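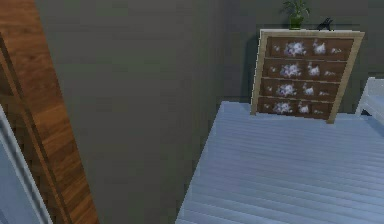

Grondesow Reading Room, minutes of the January meeting

Started 7.10pm, bit late, heating was off.

Present: Xuelian Su (chair), Mr Ozoliņš, Pat, Gwen, Dilys, Robert H. (taking notes, sorry for the handwriting, typed up after)
Apologies: Martin, Joan

Last minutes
Read and agreed. One correction, Dilys did NOT offer to do the raffle, she offered to ask her sister. Amended.

Matters arising
Library tickets for under fives - done, in the drawer by the door.
Letter to the parish about the hedge - sent. No reply yet. Robert to chase.
Missing key. Still missing. Gwen thinks the one on the green tag might be it, will try it.

Roof
Long discussion. Slates over the back room slipping again after the wind. Zondari came out and quoted 3000 for the back slope only, scaffolding included. Mr Ozoliņš felt this was steep and wants a second price. Pat said we had a second price last time and then went with the first lot anyway. Xuelian asked for it to be noted that the building dates from 1838 and the slates have to match, so not just anyone can do it. Noted.
Agreed: get one more quote before the next meeting. If nothing comes in, go with Zondari. Buckets to stay where they are.
Action: Mr Ozoliņš

Local history shelf
Gwen has been through all of it. A lot of duplicates, 2 full sets of the chapel magazines. Suggests we keep the better set and offer the other to the school. Dilys wanted to know who decides which is better. Gwen does. Agreed.
The tithe map needs to come out of the sun. Pat has a roll of brown paper for the window meantime.
Action: Gwen, Pat

Evening talks
February - canal walks, speaker confirmed, bringing own slides.
March - was going to be beekeeping but he has had to pull out, hip operation. Xuelian to ask the woman who did the bread talk if she would come back, very popular, ran out of chairs.
Chairs: we can seat 80 with the stacking ones but they are filthy. Need a wipe down beforehand. Robert and Martin (in his absence).
Tea and biscuits as before. Shop biscuits this time please.

Catalogue computer
Stellon say the old programme wont be looked after past the summer. We either move to the new one or go back to cards. Mr Ozoliņš in favour of cards. Voted, four for the new one, one for cards, one didn't vote.
Dilys would like somebody to sit with her and show her, has been promised this before.
Action: Pat to ring Stellon and ask what it costs, and whether our old records come accross.

Opening hours
Try staying open till 6 on the late day until Easter, see if anyone comes. Gwen will keep a tally in the red book.

Any other business
- Someone is leaving returned books on the step in the rain. Sign needed. Robert.
- Draught from the porch, Pat to look at the brush strip.
- Large print thrillers, can we have some more, two people asked. Yes.
- Thanks to Joan for the wreath.

Next meeting same place, 7pm, Xuelian bringing the urn.

Closed 8.50pm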